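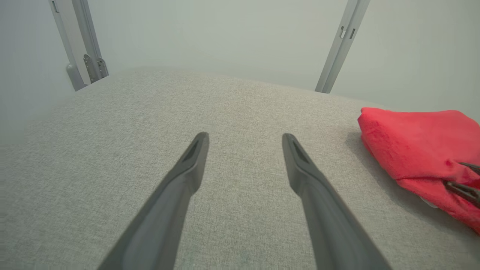
Help Wanted: Weekly Bulletin Editor and Meeting Helper for the Bolurmont Service Club

Hi everybody! I'm Raíssa Fagundes, and for the past 2 years I've been putting together the Bolurmont club bulletin, plus doing a bunch of the stuff that happens before the bell rings at lunch. I love it, but I become club secretary on the first of October and there is no way I can do both (I tried it for a month when our last secretary moved away, and my family would like me not to try it again). So we're looking for somebody new, and this time the job is paid!

It's part time and it pays $70 a week. You'd come to our lunch meeting in the back dining room at Górecki Hall, eat with us (lunch is on the club), take notes on the speaker and the announcements, and get the bulletin out to members by the next evening. We have 507 people on the mailing list, counting past members, the high school club and a few folks from the Rinodow club across the river who just like to read about us. They do write back, especially if you spell a grandchild's name wrong.

The rest of it is pretty simple. Get there early enough to set out the name badges and the sign-in sheet. Say hello to visitors and find them a seat with someone friendly. Send the speaker a reminder with parking directions, and please tell them to use the Vendura Street lot, the front one fills up by eleven. When we have a big event you'd also make the sign-up sheets and nag people to fill them in. Last fall's pancake supper brought in $1,751 for the library's reading room, and I'm convinced a good part of that was me pestering everyone three bulletins in a row.

You don't have to be a member and you don't have to become one, although I will probably ask. You don't need a journalism degree either. I'd like someone who writes the way people talk, can take a decent photo of a person holding a certificate, and doesn't mind our opening song. We do sing. You can mouth the words, plenty of us do.

You'll need your own laptop and a way to get to Górecki Hall. The bulletin goes out through an email program that I can teach you in an afternoon, and I'll sit next to you for your first four meetings so you're not thrown in cold. After that you can call me whenever you get stuck, just not during my granddaughter's swim meets!

We're off for the two weeks around the winter holidays, and you're paid for those anyway. Summer is quieter, with a picnic in place of one of the lunches and usually no speaker that week.

To apply, send me a short note about yourself and one page of something you've written. It can be a church newsletter, a team write-up, a long letter to your sister, whatever you've got. Drop it at the front desk at Górecki Hall with my name on the envelope, and put a phone number on it where I can reach you in the evening. You're also welcome to come have lunch with us first and see what you'd be getting into. Just tell whoever is at the door that you're there about the bulletin job and they'll come find me.

Posted April 19, 2023. I'll take this down once we've hired someone.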